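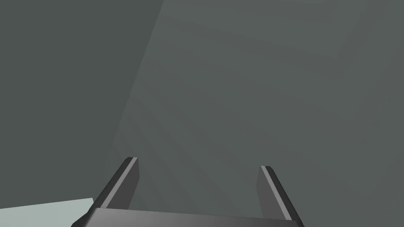
Ticket: Shared label printer drops off the network after lunch
Site: Pernenport office, second floor
Category: Printing / network
Priority: Normal
Status: Resolved

Reported problem

The label printer in the mail room stops responding in the early afternoon. Jobs sent from the shipping desk sit in the queue with the status "Sending" and then change to "Error." The printer's own screen still says Ready. Turning it off and on again brings it back and the stuck jobs come out. It then works until the next afternoon.

Shipping says it started in October, after the old print server was retired and the queues moved to the new one. Mornings have been fine the whole time. The office laser printer in the same room is on the same switch and has had no trouble.

Equipment

Printer: Trinov desktop label printer, wired network card
Print server: virtual machine, hosted at Ruggiero
Label software: Sellano shipping client, installed on 2 workstations
Address: assigned by DHCP with a reservation, host number 134

Log

Entry 1, 9:40 a.m.
Printed a test label from the printer's menu and one from each workstation. All fine. Checked the queue settings on the server. The queue points to the right address and uses the vendor driver. Bidirectional support is on. Left everything as it was and asked shipping to call at the next failure and not restart the printer.

Entry 2, 1:25 p.m.
Call from shipping. Queue is stuck. Printer says Ready. Ping from the server to the printer times out. Ping from the workstation at the shipping desk also times out. The link light on the back of the printer is on and the switch shows the port up. Swapped the patch cable for a new one. No change. Moved to a different port on the same switch. No change. Restarted the printer so shipping could get the afternoon pickup out.

Entry 3, 2:10 p.m.
Printed the configuration page. The address is correct, and so is the gateway. Firmware is two versions behind. The release notes for the newer versions mention a fix for sleep mode on the network card, so this looked promising. Scheduled the update for after the pickup.

Entry 4, 4:50 p.m.
Firmware updated. The update reset the darkness and the label size. Put both back by hand from the old configuration page. Print one of these pages before any update on this model -- the backup function in the menu does not save the label size. Turned off sleep mode.

Entry 5, next day, 1:31 p.m.
Same failure. So it was not the firmware, or not only that. This time left the printer alone and looked at the ARP table on the shipping workstation. The entry for host 134 had a hardware address that did not match the sticker on the printer. Something else was answering for that address.

Entry 6, 1:50 p.m.
Looked up the hardware address in the switch table. It was on the port that feeds the small conference room. Found a desk phone there, plugged in behind the display. It had a static address typed into its network settings, the same one the printer uses. The phone was moved over from the old building and kept its settings from there.

The conference room runs off a power strip with a timer. The timer turns the strip on at 1:00 p.m. and off at 6:00 p.m. That lines up with the failures. The phone starts up, takes the address, and the printer loses out. Restarting the printer made it announce itself again, and the other devices went back to using it. The phone had already finished its startup by then and was mostly idle, so it did not push back.

Entry 7, 2:15 p.m.
Changed the phone to DHCP. It picked up a new address from the phone range and registered with the phone system. Cleared the ARP table on the server and on both workstations. Printer answered ping right away, without a restart. The stuck jobs printed.

Entry 8, 3:00 p.m.
Checked the DHCP server for other conflicts. The log had a conflict warning for this address for most afternoons going back to the move. The warnings were being written but not sent anywhere. Turned on e-mail alerts for that event, going to the support mailbox.

Entry 9, two days later, 1:40 p.m.
No failures since the change. Shipping ran a batch of 700 labels over lunch with no errors. The phone still comes up on its DHCP address when the strip turns on.

Side issue found while testing

The second workstation was printing with the text shifted to the left. This was a separate problem. The Sellano client on that machine had its own label template saved with the old margins. Copied the template from the first workstation and the labels now match. If the client is reinstalled, the template has to be copied again, because it is stored in the local user profile.

Cause

Duplicate address. A desk phone with an old static setting was using the address reserved for the label printer. A reservation on the DHCP server only stops the server from giving the address to something else. It does nothing about a device that has the address typed in by hand.

The queue move had nothing to do with it. It happened in the same week as the phone move, and the first report put the two together.

Changes made

Printer firmware brought up to date.
Sleep mode on the printer turned off. Can be turned back on if anyone wants it.
Conference room phone set to DHCP.
Alerts turned on for address conflicts.
Label template copied to the second workstation.
New patch cable left in place. The old one tested good and went back in the drawer.

Still open

The other phones from the old building should be checked for static settings. Opened a separate ticket for that under Telephony.

Ticket closed with shipping's OK. Reopen if the queue shows "Error" again, and please leave the printer on until someone has looked at it.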